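Tuesday, sim bench, Plirnano wrist view

Went through the scene acceptance rules with Lino before the next batch. The current wording lets a run start from any pose, so two runs with the same label can't be compared. Proposed text:

1. Every run opens with the gripper open and nothing between the fingers. Reject at load if the finger gap is below the set value.
2. Log the random seed and the texture set for floor and walls. Seed 2229 was reused in January with different textures and 17 runs had to be relabelled.
3. An empty-room render is kept for each texture set, same wrist pose, before any parts are spawned.
4. No change to camera pose after sign-off. If it has to move, new scene number.

Ferenc wants rule 3 to cover lighting as well. Left open; Somtochukwu to check what Tratum does with the lamp settings on export.

Scene 186 loaded under the draft rules, reference render saved.
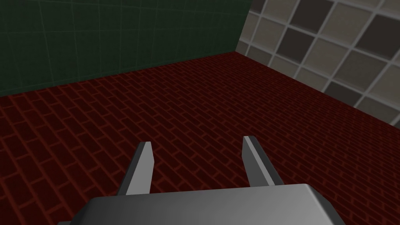

Scene 186, empty-room reference. Gripper open, brick floor, green wall left, checkered wall right.

Still to do: write the gap check into the loader, rerun 3 of the old scenes, ask Lanying where the seed log should live.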